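The Letisness Meeting 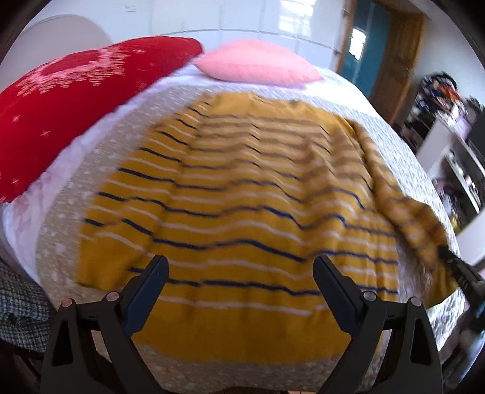

Every April, for as long as anyone at the clinic could remember, Eugénie Tanguy had packed her one good jacket and gone off to Letisness to hear other doctors talk about nerves. This year she was to speak herself, at 5 in the afternoon, on 100 patients and what their hands had taught her (a title she already regretted!).

Lauri Kauppinen found her out by the coffee, whispering to a teaspoon.

"You'll be fine," he said. "Tell them about the baker first."

So she went in and told them about the baker.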